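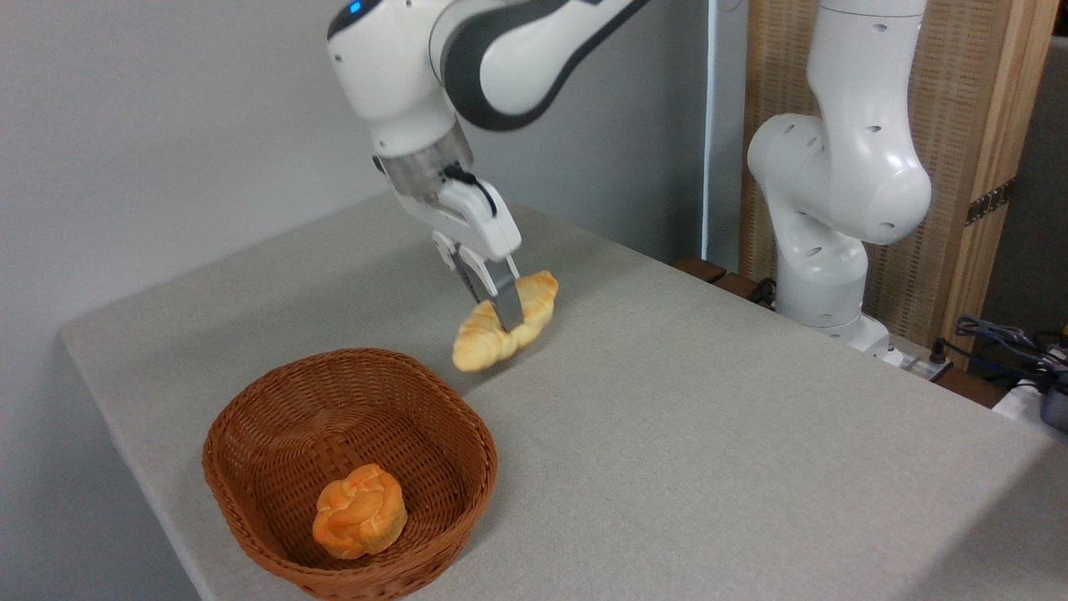 Written Rules for Shared Tables: An Interview with Radosław Bednarek

Jan 27, 2022

When Radosław Bednarek joined Trillotwood as head of work practice, the house rules for robotic handling fit on one sheet taped inside a cabinet door. The current edition has 29 clauses and applies to every table on which an arm handles food items, soft goods or household objects. A revised edition takes effect in February.

Mr. Bednarek is careful to say that the document does not replace the safety standards that govern the machines themselves. "Those come first, and we don't rewrite them," he said. "Our rules begin where the standard leaves the details to the site. It will tell you to assess the risk of a task. It will not tell you who clears the table afterward, or what gets written down when a bread roll ends up on the floor."

Much of the text concerns the state of the table before work starts. The cloth must lie flat where objects will be picked or placed. The receiving container is set down before the arm is enabled and is not moved by hand until the arm has been stopped. Cables are to be kept off the work surface and away from any place where a person stands. Mr. Bednarek described the last point as the one most often raised at inspection. "People look at the arm. They should also look at the floor and at the side bench."

A separate section deals with tables that have more than one arm. Under the 2022 edition, an arm that has no part in a task must be parked in a named position, and the operator must confirm that position aloud before the other arm moves. The earlier wording asked only that the second arm be "out of the way."

"Out of the way of what?" Mr. Bednarek asked. "Two operators gave me two answers, and both of them were sensible. That was a fault in the rule, and we corrected it."

Grip force takes up three clauses and, by his account, most of the argument. Bakery goods are a standard test at Trillotwood, as they vary in shape and mark easily. The rules require the force limit to be set for the softest item in the batch and forbid raising it during a run. If an item slips, the run is stopped and recorded as a slip.

"There is a temptation to give it a little more and carry on," he said. "Then the record shows a good run at a setting that was never approved. I would rather have the slip."

Items that have been handled in testing may not be eaten. The rule applies to staff and visitors alike, whatever the condition of the item, and has no exceptions.

Records are kept in Stindix, the company's internal log, and a sample is read each quarter by an outside reviewer, Śliwiński. The first review covered 1000 entries. The second covered 2000 and found that almost 3 percent lacked the name of the person at the stop button. Mr. Bednarek considers that figure too high. Beginning in February, an entry without a name cannot be closed.

Asked whether smaller sites could adopt the same rules, he was cautious. Fikora, a partner site with a single table, uses a shortened version that leaves out the section on parked arms. "They took what applied to them and left the rest, which was correct," he said. "A rule that describes equipment you don't have teaches people to skip pages."

He was less flexible about training. Every operator reads the full text, performs a stop on request, and repeats both steps each year — managers included. Mr. Bednarek completed his own renewal earlier this month. He was asked to repeat the stop, he said, having failed to announce it clearly the first time, and the repeat was entered in the log under his name.

Comments on the revised edition may be sent to the work practice office until it takes effect.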